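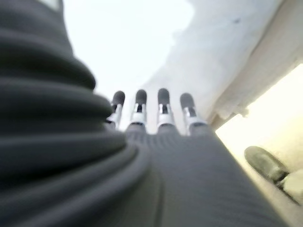 Four fingers of the hand, seen from the wrist camera. The ribbed cover is close to the lens.

Teach the release, then the grasp

Opinion, by Heidrun Pfister

Most of the argument about teaching robots household work concerns quantity. A lab reports how many demonstrations it has collected, another lab reports more, and the comparison stops there. I have spent the past year reviewing remote-control recordings of bedroom and living room tasks at Dunport, and I think the number is close to useless unless it comes with a statement of what the operator was told to do with the hands between contacts.

Bed making is a good case. A duvet has no fixed shape, so the operator can't rely on a stored grasp point. The usual instruction sheet says to take the edge at the foot, pull it level, and smooth the top. Operators follow it, and each does something different with the hand that isn't holding anything. Some park it at the side. Some hold it open over the fabric, ready to press. A model trained on both habits without a label learns an average of the two, and the average is a hand that drifts.
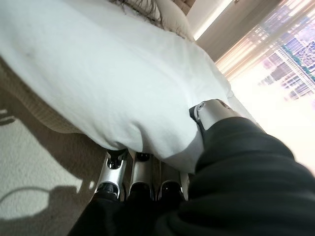

Pillows show the same problem at smaller scale. Fingers go under the lower edge, the wrist presses into the side, and the cushion folds where it is pushed. From a wrist camera the pillow covers most of the view and the couch is reduced to a strip. The operator has other views and a memory of where the couch is. The policy has whatever we recorded. If the operator decided when to let go by looking at something outside the recorded views, the recording contains the action and omits its cause.

We audited 362 recordings last May. Shoaib Jadoon marked every point at which a hand opened, and I marked independently what I believed had prompted it. In 70 of them I could find no prompt in any camera stream. Those recordings were all rated successful by the usual standard, which looks only at the final state of the bed or couch. They went into the training set with the rest.

The objection I hear most often is that scale takes care of this. The Trullico set has some 3400 demonstrations, and its users say the odd release washes out. It may, for rigid objects. A cup released a little early still stands on the table. A duvet edge released early slides, and everything after that point is a different task from the one the operator began.

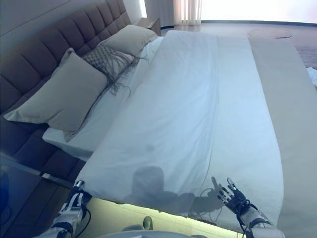
A second objection is cost. Hand guiding, where a person moves the arm directly, is cheaper per hour than remote control and gives cleaner joint paths. I accept both points. It also puts a person's body beside the bed, in view of the cameras and sometimes in the way of the fabric. For cloth work I would pay for remote control and collect less of it. Lodhi, our older rig, was guided by hand for its first eight weeks, and we kept very little of that material once we began on bedding.

My proposal is modest. Before each release, the operator holds still for a short fixed interval with the fingers in view of at least one camera. The interval is marked in the log. The hand then opens, clears the fabric vertically, and only after that moves sideways. It makes the demonstrations slower and duller to perform, and operators dislike it at first. Skekau, the annotation tool we use, can find the pauses automatically, so the reviewing time goes down. 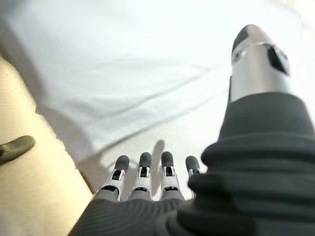 Fingertips just clear of the white surface, with a finger's shadow ahead of them.

Clearance is the part I would defend hardest. In a wrist view, a shadow beside a fingertip is often the best cue that the hand is off the cloth, and it is present only when the light allows. Sites with strong daylight give it to us for free. With the blinds closed it may be gone, and a policy that has learned to depend on it will press where it should hover. Recording under both conditions, with the same pause and the same vertical exit, would let us measure how much of the skill is the motion and how much is the window.

I would like the next published collection to report that figure beside the demonstration count. Ours will.

January 30, 2019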